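To: trakcombe-makers list
From: Inger Ladefoged
Date: 3 February 2020
Subject: Re: Re: assembly board – blue parts, white parts, and who has the drawings

Hi all,

Quick one before I run for the train. Answers to Willy below, plus the stuff for the Gultametti order. Board on the dark table, with the blue and white parts:
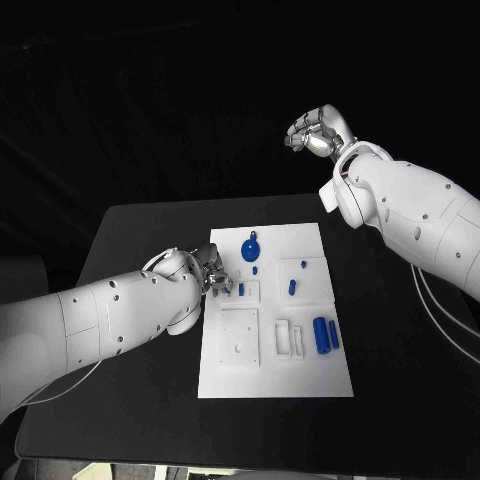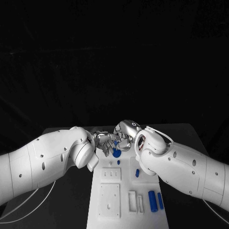
1. What Willy asked

Willy Van den Broek wrote:
> Can someone confirm which board we are calling the master now? I have
> two drawings in the folder, both say final, and the peg is in a
> different spot on each. Also I'm not clear if the disc is supposed to
> sit that close to the knob or if it should have a gap. Kumarasinghe
> wants to cut new blanks and I don't want to tell them the wrong thing.
> Also also – are we keeping blue? Ea said something about all white.
>
> Willy

Master is the long white one. Go by the drawing with the short blue peg in front of the disc. The other drawing is from before Ea moved things and should of been deleted, my fault. I'll take it out of the folder tonight.

Disc and knob: leave them close. Kári tried a version with a 9 mm gap and didn't like it, said you lose too much room at the far end. If anyone feels strongly say so now, not after the blanks are cut.

Blue: yes, keeping it for the disc, peg and knob. All white was only ever an idea. The little raised white part left of the peg is hard enough to find on a white board as it is. Þröstur wants that one in blue too and I'm inclined to say yes. Any objections?

2. Order

Gultametti can do the small parts in a bag of 142 or a box of 1,000. We don't need 1,000 of anything. Bag comes to 523 with shipping, which seems steep, but Mitov quoted more and couldn't give me a date. Unless somebody has a better source I'll order the bag at the end of the week.

Pegs are not in that price. Ea, can you check what's left in the drawer before I add them? Sizes please, not just "a bunch".

3. Blanks

Willy, tell Kumarasinghe same white material, same thickness, corners as on the drawing. Ask them to leave the film on, last lot came scratched on one side. And please get the hole positions in writing this time.

Small slotted plate on the left side stays where it is. I know there was talk of turning it around, lets do that on the next version or we'll never get this one out the door.

4. Still open

Labels on the underside, yes or no. Kári has the stencil.
Storage for the finished boards – they don't fit the shelf lengthwise.
Somebody needs to update the parts list, it still has the old knob on it. Þröstur?

Need replies on the gap and the white part by the 7th of February, otherwise I go with what's above. Off line most of tomorrow so mail the list and not just me.

Inger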